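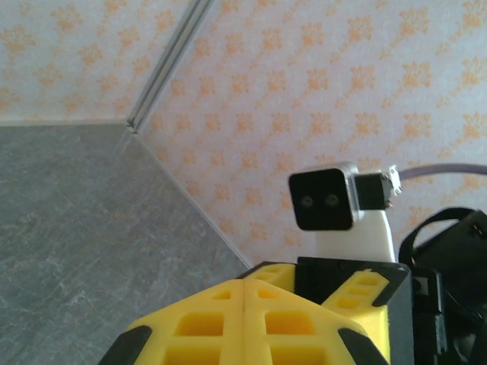

Most of what gets sold for wallpapered corners fixes a problem you may not have. We get asked about metal corner trim more than anything else on this site, usually by people who have just been told they need it in every room. Some of them do. Where two papered walls meet over a stone-look surface, as they do with the small orange and peach print here, a slim silver-gray strip down the corner and a thin white edge trim along the base can look finished enough. Whether they do anything beyond looking finished is a separate matter, and the answers that follow try to stick to what we have seen in our own jobs.

Do I need corner trim at all?

Probably less than the store says. An inside corner gets very little wear. If the paper is wrapped a short way around the corner and the second piece is lapped over it, you can leave it bare for years. Trim earns its money on outside corners, where bags and chair backs hit, and in spots where two cut edges meet and neither one is straight.

The package says the strip "protects against moisture." Does it?

We doubt it. A strip pressed over paper covers the edge of the paper. It doesn't seal anything unless you put sealant behind it, and then the sealant is doing the work. Murray Ashby pulled off a run of Omine strip in a laundry room last July and the paper behind it had lifted just as much as the paper beside it.

Why does my strip have a groove down its length?

On some types it takes a cover piece, and on others it's only there for looks. Check the instructions for your own strip. Please don't fill it with caulk. It looks fine for a month and then it collects lint.

What should the strip do at the bottom?

Stop just above the counter or floor. People want it jammed down tight, and then it buckles or scratches the surface. Cut it a hair short and let the base trim cover the difference. If your cut came out ragged, file it before it goes up. Filing it on the wall will take the print off the paper, and Kiri Trevaskis has the dining room to prove it.

Is white edge trim along the base better than a bead of caulk?

Better at what? It hides a wavy paper edge very well. It does not stop water running behind it, whatever the peel-and-stick brands say. Next to a sink we'd use caulk and skip the trim. On a dry run, use whichever you can stand to clean. Plain white shows coffee.

Will small repeating prints hide a bad corner?

This one is half true. A small floral in staggered rows hides a bad match better than a stripe does, and from across the room you won't find it. Up close you will, and you'll look for it every time. The other half of the claim, that you can skip plumbing the first sheet, is just wrong. Leonie Katene tried it on a 2-wall job and the rows were visibly climbing by the window.

My paper looks washed out on one wall and stronger on the other. Did I get two batches?

Maybe. Look at the batch numbers on the labels first. If they match, look again in the evening with the lamps on before you call anyone. Bright light bleaches a pale background badly, and two walls at a corner seldom get the same amount of it. We have taken plenty of calls about "bad rolls" that turned out to be a window.

Can a marble-pattern surface go with floral paper?

We're not decorators. Gray with soft veining next to orange and peach seems fine to us. Get a sample of both and leave them together for a week. The computer mock-ups are useless for this, including the one our supplier wants us to link to.

How do I clean the corner?

A dry soft brush down the metal, then a barely damp cloth. Keep spray cleaner off the paper. The "wallpaper-safe" spray we were sent by Amimberg left a tide mark on our test board, and we have stopped recommending it.

How much should I expect to pay?

Niilo Lehtinen was quoted 300 dollars to trim the corners in one small kitchen in Pitovthorpe. The second quote was 151 for the same work. Neither firm could tell him what the extra money bought. Get more than one price, and ask whether it includes taking down whatever is there already.

Can I remove the trim later without wrecking the paper?

If it's held with adhesive, plan on losing some paper. Warm it with a hair dryer on low, go slowly, and save an offcut for patching. Anyone who promises "damage-free removal" should be asked to put that in writing.

My question isn't on this page.

Send it to Warrick Mudgway through the contact form, with the kind of paper and what the wall is made of. He doesn't answer questions about ceilings.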